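Lendoven Ceiling Light Set
Section 5: Placing the strips and checking the light at the table

By now the power box is up, the cables are labelled and you've painted the ceiling (or decided to live with the one you have). This is the part we like best! The strips go up, the switch goes on, and a plain room with a table in it starts to feel like a place where you want to spend the afternoon.

The steps are written for a room with a large white table and a dark ceiling. A black ceiling looks terrific with this set, as the fittings stand out in crisp lines and everything between them drops away. On a pale ceiling the steps are the same, but you will probably want a lower brightness at step 8.

CAUTION: Switch off at the mains before you touch any bare connector. Work from a proper stepladder, never from the table.

Before you start

You need the strips, the mounting clips, a pencil, masking tape and a second pair of hands for the longest strip. You also need one clear plastic cup. Any will do, so long as it's clean and has no printing on it.

Fitting the strips

1. Put the table where it is going to stay. Moving it afterwards is the commonest cause of odd shadows, and it's a shame to redo good work.

2. Mark out the longest strip first, using masking tape on the ceiling. It should cross the room above the near part of the table.

3. Mark the second strip farther back. If you have a work area behind the table, run the strip above that.

4. Use the short strip to fill in near a wall. It is surprising how much a small strip does for a dull side of the room, so don't leave it in the box.

5. Check for vents. Keep every strip at least 20 cm from the edge of a vent panel, and never run a cable across the grille.

6. Press the clips into place along the tape, leaving no more than 70 cm between one clip and the next. Offer up the strip and push until each clip snaps shut. Peel the tape away last.

NOTE: The Brulent round spotlight is sold separately and has its own leaflet. If you are adding one, fit it after the strips, while you can still see where the gaps are.
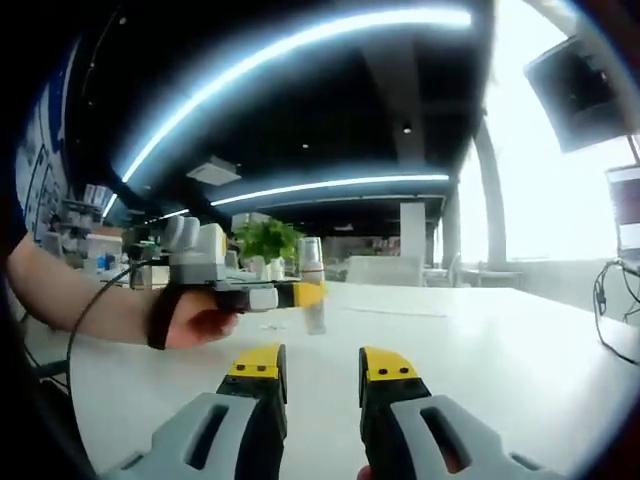 Fig. 5.2. LED strips on a black ceiling, with a square vent panel and a round spotlight. The clear cup stands on the white table below.

Checking the light with the cup

A clear cup on a white table is a wonderful little test piece. It has almost no colour of its own, so it shows you what the lights are doing, and you can carry it anywhere in the room.

7. Stand the cup upright on the table, a little off the middle. Switch on all the strips and let them run for 5 minutes.

8. Sit down where you normally sit and look at the rim. You should be able to follow it all the way round. If part of it is lost in glare, turn the dimmer down one notch at a time until the rim comes back.

9. Reach for the cup with each hand in turn. Look for a hard shadow from your forearm falling over it. A soft one is fine. A hard one means a single strip is doing most of the work, so raise the strip behind you or lower the one in front.

10. Move the cup to each corner and look again. Corners nearest a wall are usually the dimmest.

11. When you are happy, hold down SAVE until the display shows 87. This is the code for a stored layout and has nothing to do with brightness.

NOTE: A glossy tabletop can throw a bright line back at you. Try turning the table slightly before you start unclipping anything.

If a strip looks bluish beside the others, check the switch on its end cap. Cistham end caps have three positions (warm, plain and cool), and it is easy to knock one while lifting the strip into its clips. We rather like cool light over a white table, but do try all three with the cup in place! Cleaning and replacement clips are covered in Section 6.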